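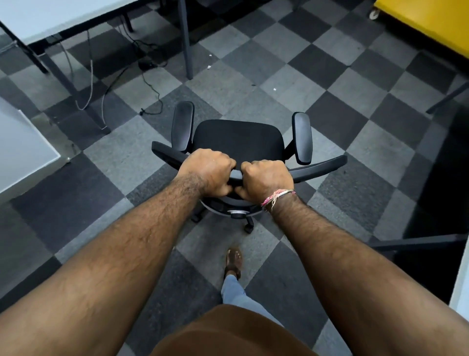

Chapter 4
Loads on Office Floors

Reading time: 9 min

A floor carries two kinds of load. The dead load is the weight of the building itself: slab, beams, ceiling, fixed partitions and floor finish. The live load is everything that can be moved or can walk away. In an office, this means people, desks, chairs, paper and equipment. The dead load can be worked out from drawings. The live load has to be assumed, and most of this chapter deals with how that assumption is made.

4.1 Uniform and point loads

Live load is usually stated as a uniform load, in pounds per square foot. No real office is loaded evenly. The uniform figure stands in for the worst arrangement likely to occur during the life of the floor. A filing room loads a small area heavily, while the corridor next to it may carry almost nothing for most of the day.

Point loads are checked separately. A seated person on a swivel chair puts the combined weight of body and chair onto a few casters, each touching the floor over a very small area. Carpet tile and its backing spread this load slightly. A raised access floor does not spread it much, and each panel must be able to carry the load at its weakest point, which is normally the middle of an edge.

4.2 The Zeltbridge survey

The worked problems in this chapter use data from a survey of office floors in Zeltbridge. Surveyors weighed or estimated the contents of 227 rooms in two buildings, the Okeke Block and Erton House. Room area, use and furniture weight were recorded for each. People were not weighed; an allowance was added later, as set out in Section 4.5.

Small rooms showed a wider spread of load than large ones. A single safe or bookcase has a strong effect on the average in a small room and very little in a large one. For this reason, design codes allow a lower live load on members that support a large area. Roughly 40 of the rooms had been put to a different use from the one shown on the plans, usually as storage.

4.3 Terms used in this chapter

Tributary area: the part of the floor whose load is carried by a given beam or column.
Sustained load: the part of the live load that stays in place for months or years.
Transient load: the part that comes and goes, such as a crowd at a meeting.

Comments (3)

slabside: In 4.1, should the caster load be checked with the chair tipped back? Two casters could take nearly all of it.

mkt_2: Yes, Problem 2 covers that case.

fenwaydrafting: The link to the survey tables is dead for me. The other chapters load fine.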